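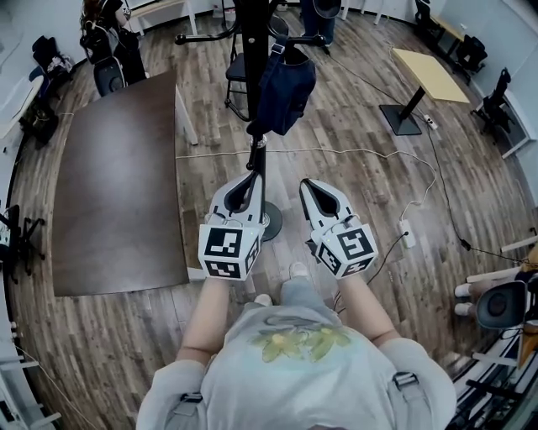
Keeping Newspaper Comic Strips: Clipping, Flattening, Storing

By Danylo Harasym
January

Print this page | E-mail this page

Quick ones this month. Lots of mail on saving the funnies, so all strips this time, comic books another day.

Cutting

Cut the same day if you can. Newsprint starts going yellow in the sun fast, one afternoon on a dashboard will do it.

Long scissors, not the kitchen pair. Or a metal ruler and a fresh blade on a cutting mat. Old blades drag and tear, especially across the fold. Leave a margin all the way round, you can always trim later. Cutting tight to the panel border looks neat and then the border flakes off.

Check the back before you cut. Half the time there's another strip behind it, or the bottom of the puzzle somebody in the house hasn't done yet.

Write the paper and the date in soft pencil in the margin. Ballpoint goes right through. Felt tip is worse.

Getting creases out

Do not iron it dry on high. I get letters. A cool iron, no steam, clean white cotton over the top and another piece under. Press, lift, press. No sliding.

Slower and better: between two sheets of plain white paper, under a stack of heavy books, leave it till Tuesday. Then turn it over and go again.

Sunday color pages are bigger and the ink rubs. Wash hands first, then dry them properly. I keep a bit of scrap under my palm when I'm working on one.

Tears

No household tape. Ever. It goes brown, the stickiness creeps out the sides and in a few years the tape falls off and leaves the stain behind. If you have old clippings with tape on already, leave it be unless you can live with losing the strip.

Japanese tissue and wheat starch paste is the proper fix. Tiny bit of paste, tissue on the back, waxed paper both sides, weight on top. The Stanlow mending tissue is what I use, thin enough to read thru. Kravchuk sells a paste powder in small jars and a jar lasts ages. Mix only what you need. It goes sour.

Tiny tears, leave alone. Put it in a sleeve and it won't get worse.

Albums and sleeves

The old magnetic photo albums with the sticky pages, no. Same problem as tape, just bigger.

Polyester sleeves are good. Polypropylene fine. If it smells like a new shower curtain it's PVC and it goes back to the store.

Acid-free backing behind each one. I put 2 dailies to a page, a gap between, and a Sunday gets a page of its own. Reltis binders hold the big pages without bending the corners but the rings are stiff when new, so work them open and shut a few times before you load it up.

Don't overfill. 8 sleeves in a slim binder, then start another. 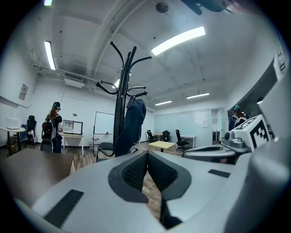
Black coat rack, navy jacket on a lower hook.

Where to keep them

Inside closet, middle shelf. Attic cooks them, basement gets them moldy, garage does both. Binders upright if they're full, flat if they aren't.

Flat boxes: put the oldest at the bottom and label the short end so you can read it without pulling the whole stack. I didn't, had to redo the lot.

Silica packets are OK in a closed box. Puroreck ones can be dried out in a low oven and used again, follow what it says on the tub.

Silverfish love paste and newsprint. Vacuum the shelf, keep cardboard out of there, look in every couple of months.

On the fridge

If it's going on the fridge it's not being saved, so make a copy and stick that up. Copy first, before the clipping gets brittle. Scan at a decent size, in color even if its a black and white strip, the paper tone hides less of the fine line that way. Name the file with the date first so they sort themselves.

Framing one

Mat so the glass doesn't touch it. UV glass if you can stand the price. Hall wall, away from windows, away from the bathroom door. Swap it for another one now and then and let it rest in the dark.

Reader tip: for whole runs, stack in sets of 4 weeks with a strip of acid-free paper round each. No rubber bands, they melt onto the page. Good one.

Next month, comic book boxes and what to do about rusty staples.

Contact: Household Desk, P.O. Box 2092
Copyright Danylo Harasym. All rights reserved.
Back to top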